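Ticket 1106 - Lounge chair, orange seat cushion slides forward / cover bunching
Site: Tamadmont, ground floor lounge
Opened by: Orla Daly
Assigned: Malachy Scanlon
Priority: low (changed to normal, see log)
Status: closed, one follow-up open 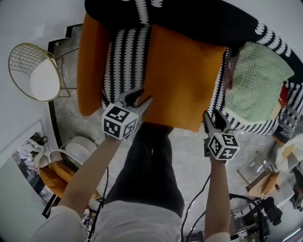

Reported problem

Patterned chair in the lounge, the black and white one. Orange cushion on the seat won't stay put. Slides forward when anyone sits, cover twists, one corner bunches up. Second orange piece on the left side slips down too but less of a problem. Guests keep shoving it back. Two complaints at the desk this month, one lady said she nearly went off the front of it. Can we get it fixed or get it swapped. - Orla

Items at this spot

Chair, black upholstery with the white leafy stripes. Stays.
Orange cushion, seat. Padix, ordered in January with the rest of the lounge stuff.
Orange piece, left side. Same order.
Pale green knit, right side, red tag on the edge. Not part of the Padix order, see below.
Gold wire chair next to it, round white seat cushion. No complaint on that one.

Log

8:40 am - MS
Had a look. Sat in it, slid. Confirmed. Chair fabric is slick under the cushion, not much for it to grab. Cover is also too big for the insert, can pinch a good fold of it along the front. So two problems maybe. Not touching the chair itself.

9:05 am - MS
Tried the easy thing first. Pulled cushion, smoothed cover, put back square against the backrest. Sat down and got up 7 times. Moved forward every time, by the last one it was hanging over the front edge. So its not just people putting it back wrong.

9:20 am - MS
Flipped it. Same. Turned it so the zipper side faces the back. Slightly better, cover doesn't twist as much, still slides. Leaving zipper to the back from now on, looks neater anyway.

9:30 am - OD
Can you leave the green one where it is please, people like it and it hides the gap on that side. Also is the red tag supposed to be there? Looks like a store tag.

9:45 am - MS
Tag is stitched in, not a store tag. Don't cut it, the stitching goes into the seam and it'll start to unravel. Could tuck it under. Who bought the green one? Not on my list.

9:50 am - OD
Came from Arruda with the throws for upstairs. I'll add it to the list.

10:30 am - MS
Grip liner from the store room, the rubbery mesh kind (Dima, what we use under the hall rugs). Cut a piece smaller than the cushion so it doesn't peek out. Laid flat on the seat, cushion on top. Big improvement. Sat down hard, no slide. Sat down sideways, no slide. Leaned forward to get up like a normal person, moved a tiny bit.

10:35 am - MS
Problem with the liner - it walks. After a few sits it had rolled up at the back, there was a lump you could feel. Needs fixing to something. Do NOT use the double sided tape on that chair fabric, we had the trouble with the bench upstairs and the glue never came out of it. Tacking it to the underside of the cushion cover instead, four corners and one in the middle. Thread not glue.

11:40 am - MS
Tacked. Orange thread was the closest we had, bit darker, doesn't matter as it's underneath. Retested, liner stays flat.

11:45 am - OD
Will the cover still come off for washing?

11:50 am - MS
Yes. Liner is on the cover not the insert. Cold wash, no dryer, the heat kills the mesh and it goes crumbly. I'll put that on the laundry sheet. If laundry wants it off, snip the five tacks and put it back after.

1:15 pm - MS
Second problem, loose cover. Took the insert out. It's smaller than what the cover is made for, gap down one long side and the corners don't fill. Either wrong insert in the bag or they sent us the smaller one. Emailed Padix with the order number and asked what insert size goes with this cover.

1:20 pm - MS
For now, folded a strip of old batting down the short side and stuffed the front corners. Looks better. Not a real fix, it will shift.

3:10 pm - MS
Padix got back, quick for once. Wrong insert on our order, their mistake, sending the right one no charge. They don't want the old one back. Keep it, might do for the window seat.

3:15 pm - OD
Great. And the left side one?

3:25 pm - MS
Same liner trick, smaller piece, tacked under the part that goes over the side. Holds when you lean on it. It'll come off if someone pulls on it getting up, can't do much about that short of straps. Would rather not do straps, they'd show against the black and white.

3:30 pm - OD
No straps. Fine as it is. Putting priority back up to normal till the insert comes, I want that chair right.

Update - new insert arrived
MS: Fits. Had to fight it in, corners first then zip, don't yank the zipper as the fabric catches at the start. Batting strip removed. No fold at the front any more. Repeated the sit test, 7 again, cushion stayed back against the backrest the whole time. Left side piece hadn't budged.

OD: Sat in it myself. Much better. No complaints at the desk since.

Fix summary for next time

Cushion slides: grip liner, cut small, tacked to the underside of the cover. No tape or glue on the chair.
Cover bunches: check the insert size before anything else, should of done that first.
Zipper to the back.
Green knit stays on the right, tag tucked under, don't cut.
Cold wash the orange covers, air dry.

Parts used
Grip liner, Dima, offcut from store room
Orange thread
Insert, Padix, replacement, no charge

Follow-up (open)
Liner is nearly gone, there's maybe enough left for one more seat. Orla to reorder, budget is 40 for sundries so get the short roll. Check the tacks after the first wash - Malachy

Closed by: O. Daly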